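Notes on the Clovina Poster Portfolio

Sep 26, 2023

The second portfolio from the Clovina printing studio has now been issued, and subscribers should have received their copies. It contains 20 posters by designers who trained or worked in Andness, each reproduced at the size of the original sheet and accompanied by a single page of commentary. The edition is limited to 500 sets, of which 436 had been reserved before printing began.

Readers of this blog will recall that I had reservations concerning the first portfolio. The reproductions were faithful, but the selection leaned heavily on theatre work and gave little room to the public information posters for which the town was better known. That imbalance has been corrected. Road safety, swimming lessons, library opening hours and the care of winter boots are all represented, and the standard of drawing in these modest commissions is high.

The strongest sheet is the one announcing the Siriwan lantern exhibition. It uses two inks only, a deep green and a warm grey, and the lettering was cut by hand. The letters are not quite regular. The second "n" leans a little towards the margin, and the spacing of the date is wider than a modern typesetter would permit. The editors have left these features as they were, and I am grateful for it. In the first portfolio several sheets were straightened and cleaned to the point where the paper seemed to have no surface at all.

The choice of stock deserves a word. Clovina has moved from a coated paper to an uncoated one, and the darker colours have lost some depth as a result. On the boot-care poster the black reads as charcoal. I compared it with an original kept in the Murkow print room, where the ink remains dense and slightly raised, and the difference is plain. For flat, light designs the new paper is a clear improvement. For the heavier ones I should have preferred the old.

The commentary is uneven. The notes on printing methods are thorough and will be of use to students. Those on the designers themselves are brief, and four posters are credited only to a workshop. The portfolio case is sturdy, although its ties are too short to be fastened once all the sheets are inside.

A display of 60 sheets, including the whole of the new portfolio, will open at the Murkow print room in December. Admission is free, and a printed list of exhibits will be available at the door. I intend to write separately on the lettering once I have seen the sheets hung together.

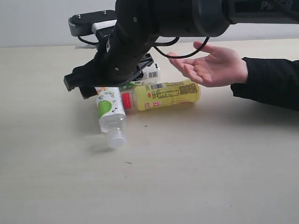 A robotic arm above a group of bottles on a pale tabletop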